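Wullard 台式滴灌控制器 使用说明
第四章 安装和第一次设置

本章说明怎样把控制器和水管、花盆连接起来。请您先读完整章,然后再开始动手。第三章里已经讲过电池的安装,如果您还没有装电池,请先回到第三章。

4.1 开始之前

本产品适合室内的花盆和阳台的小型种植。它不适合草坪,也不适合埋在土里的管道。一台控制器最多可以供 15 个花盆用水。如果花盆比这个数目多,请使用第二台控制器,不要用分叉接头继续增加,不然最远的花盆会得不到足够的水。

请准备下面的东西:
控制器主机
主水管(灰色,较粗)
细水管(黑色,较细)
三通接头和直通接头
滴头
过滤网
剪刀、一块干布、一个水桶(不包括在包装里)

包装里还有一张深度标签。请不要丢掉,4.4 节需要用它。

4.2 选择位置

1. 选择一个平的、稳的地方放主机。窗台可以,但是不要让中午的太阳直接照在显示屏上。
2. 水桶的水面必须低于滴头。如果水桶放得比花盆高,水泵停止以后,水还会自己继续流,这个现象叫做虹吸。
3. 主机和水桶的距离不要超过 2 米。
4. 主机不要放在水桶的正上方。

注意:主机的外壳可以防溅水,但是不可以放进水里。清洁的时候请用拧干的布擦。

4.3 连接水管

1. 把过滤网装到主水管的一头,用手按紧。过滤网必须完全在水面以下。
2. 主水管的另一头接到主机上标有“进水”的接口。把螺母向右转,直到转不动为止。请不要使用钳子,塑料的螺纹容易坏。
3. 按照花盆的位置剪细水管。每一段请多留一点长度,太紧的水管在花盆移动的时候会脱落。
4. 剪口要平。斜的剪口会漏水。
5. 用三通接头把各段细水管连起来。如果水管太硬,插不进去,可以把管口放在温水里泡一会儿,再插。
6. 在每个末端装上一个滴头。
7. 最后把细水管的总端接到标有“出水”的接口。

小心:开水会让水管变形,变形以后接头就不能密封了。请只用温水。

4.4 水桶的深度标签

把深度标签贴在水桶的外面,标签的“0”对准过滤网的上边。水面到“0”的时候必须加水。水泵在没有水的情况下工作会损坏,这种损坏不在保修范围里面。

如果您的水桶不是透明的,请把标签贴在里面。标签可以在水中使用。

4.5 设置时间和水量

1. 按住“设置”键,直到显示屏闪动。
2. 用“+”和“-”调整现在的小时,按“设置”确认。分钟也是同样的方法。
3. 选择浇水的间隔。出厂的设置是每 2 天一次。
4. 选择每次浇水的时间长度,单位是秒。
5. 等待显示屏停止闪动。设置已经保存。

如果在设置的中间 13 秒没有按任何键,控制器会自动退出,没有确认的内容不会保存。这时请从第 1 步重新开始。

水量跟植物、土壤和季节都有关系,我们不能给出一个对所有人都合适的数字。多肉植物请选择最长的间隔。薄荷、罗勒这样的香草在 7 月需要的水比较多,可以缩短间隔,但是浇水的时间长度先不要改。两个数值同时改,您就不容易知道是哪一个起了作用。

4.6 第一次试运行

1. 把全部滴头放进一个空的盆里,先不要插到土里。
2. 按一次“手动”键。水泵开始工作,会有轻的声音。
3. 开始的时候水管里有空气,出水不均匀,这是正常的。请等空气全部出来。
4. 检查每一个接头。有水珠的接头,请拔下来,把管口剪掉一小段,再插紧。
5. 再按一次“手动”键,水泵停止。
6. 确认水泵停止以后滴头也停止出水。如果水继续流,请把水桶放低。
7. 把滴头插到花盆里,离茎有一点距离。

注意:外出旅行之前,请至少提前几天完成试运行,这样您有时间看土壤的情况。出发的前一天才安装是不安全的。

4.7 显示屏上的代码

E1:没有水或者过滤网堵住。请加水,清洗过滤网,然后按“手动”键。
E2:电池的电不够。请更换全部电池,不要新旧混用。
E3:水泵转动有困难。请取下进水管,用清水冲洗接口。如果代码还在,请停止使用,并且和经销商联系。

产品编号在主机的底部,联系经销商的时候请先把它抄下来。

4.8 花盆下面的托盘

滴灌的水很慢,但是水量设置太大的时候,多余的水还是会从盆底流出来,所以每个花盆下面都应该有托盘。托盘的边要比底部高,像图中这个蓝绿色的长椭圆形托盘,四周有凸起的边。它的底面有三个浅的圆形凹处,左端、中间和右端各一个;如果您用类似的托盘放小花盆,请先量一量盆底,盆底比凹处大的时候花盆会放不平。浇水结束以后请看一下托盘,里面有积水就倒掉,并且把每次浇水的时间长度减少一级。根长时间泡在水里会烂。托盘的清洗方法和主机的冬季保存请看第五章。

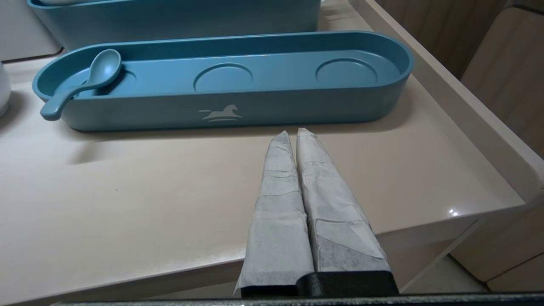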